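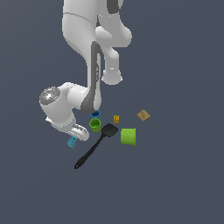 4. Working with the Orura tabletop kit

4.1 What comes in the download

I came to Orura as a paying user, so let me say up front that I wanted to like it. The kit is sold as a simulated bench for pick-and-place work: one arm, one gripper, a plain surface, and a library of small household things you can scatter wherever you want. You buy a seat, you get an installer and a license file, and the first scene opens without any fuss. I had the arm moving before my coffee was gone, and I can't say that about the last three simulators I tried.

The object library is called Flemetti, and it's the part I ended up caring about most. Our license came with 116 objects. Most are kitchen stuff and toy blocks, plus a few oddballs, and a cracker turned out to be my favorite (more on that in a second). Each one has a mesh, a mass, and a friction value that you can edit in a text file. I changed the friction on 18 of them and left the rest alone.

Figure 4 is a typical layout from our runs, with the white arm above a small crowd of objects. The teal block is the target, and the fingers are close to it but not holding anything. I like this layout because the black spatula is such a nuisance. It's long and flat, it lies at an angle through the group, and anything that slides will sooner or later slide into it. There are also two lime-green cups in different sizes, and that matters for the language tests in 4.3, where "the green cup" is on purpose a bad instruction.

Figure 4. One Orura layout with Flemetti objects on the gray surface. The gripper is near the teal block; the yellow box, the larger green cup and the tan cracker are on the right.

4.2 Setting up the trials

We ran everything through Jister, the small planner our group at Manurung already uses on real hardware. Hooking the two together took me two afternoons – most of that was my own fault, I had the wrist offset backward and kept blaming the software. Once that was sorted, we ran 100 trials per target. A trial started with a fresh random scatter and ended when the object was lifted clear of the surface or the planner gave up.

The scatter tool deserves a complaint. It checks that objects don't overlap, but it has no setting for how tightly they bunch up, so you get some layouts where everything huddles in the middle and a big empty stretch of surface goes to waste. I wrote a short script to reject the worst ones. Orura support told me a spacing option is planned, and I'd be happy to see it, but I've graded the kit as it ships.

4.3 How it went

Blocks were easy. Cubes give the fingers two flat faces and the contact model behaves well with them, so the planner rarely had to try twice. Cups were fine as long as the approach came from above. When it came in from the side, the small cup would tip and then roll in a way that looked plausible to me, although I never measured it against a real one.

The cracker was another matter! It's square and thin with little dots on its face, and it sat so low that the fingers kept closing just over the top of it. I raised the contact margin, and then the fingers started to grab the cracker before they touched it. Neither setting is right. If your own work is mostly thin, flat things, I'd ask for a trial license first and spend your time there.

For the language part we gave Jister short commands such as "pick up the yellow box" and then the deliberately vague cup one. The kit passes object names straight through, and here Flemetti let us down a bit: both cups carry the same label, with size stored somewhere else. We ended up adding our own "small" and "large" tags by hand. It isn't hard to do, but for a library at this price I'd expect it done already.

4.4 Would I renew?

Yes, for block and box work, and for teaching. The rendering is plain, with flat gray all the way out, and I grew to like that because debugging was quick. For anything with friction that really counts I'd still keep the hardware time booked. Our edited friction file and the scatter script are in the supplement, last updated 9 December 2022.

Home | Sections | Figures | Supplement | Cite

Comments

Guest: Same trouble with thin objects here. We swapped in a thicker mesh and moved on.

Guest: Does the friction file survive an update? Mine got overwritten in November and I had no copy.

Author: It got overwritten for us too. Keep it outside the install folder and point to it from the config.

Guest: Would love to see the spatula as a target. Handle or head first?

Contact | Copyright Manurung | Back to top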